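Home | Openings | Facilities | Contact

Equipment Planning Analyst, Simulation and Robotics (contract, 8 months)

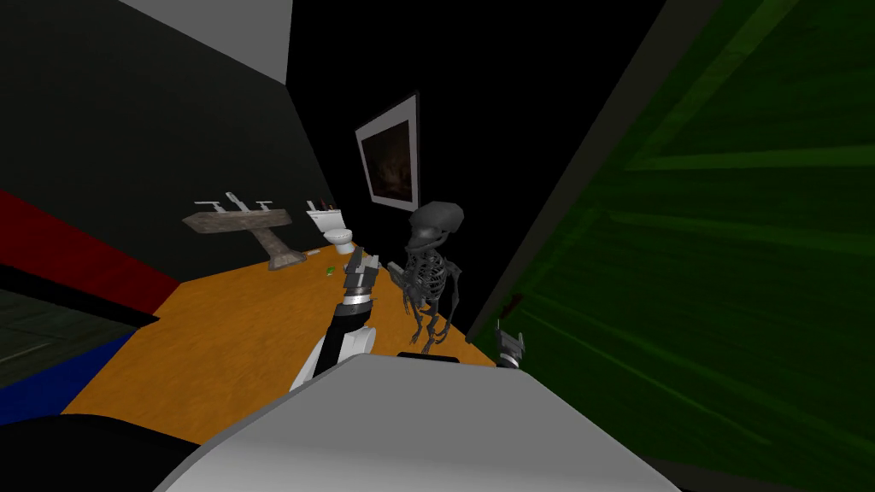

Two-arm robot model in a simulated bathroom, left gripper open near the floor.

Dreltlow is selecting hardware for its Zullau site. The analyst will turn simulation results into a purchase plan for arms, grippers and compute, and report to Theda Meinecke.

Duties: compare quotes from 3 suppliers; estimate spare parts and service costs; keep the budget sheet current.

Required: capital budgeting experience, working knowledge of gripper specifications. Rate: $60 per hour, up to 1,065 hours.

Send a resume and one sample cost plan to Sotiris Kalogeropoulos, Purchasing.

Last updated: April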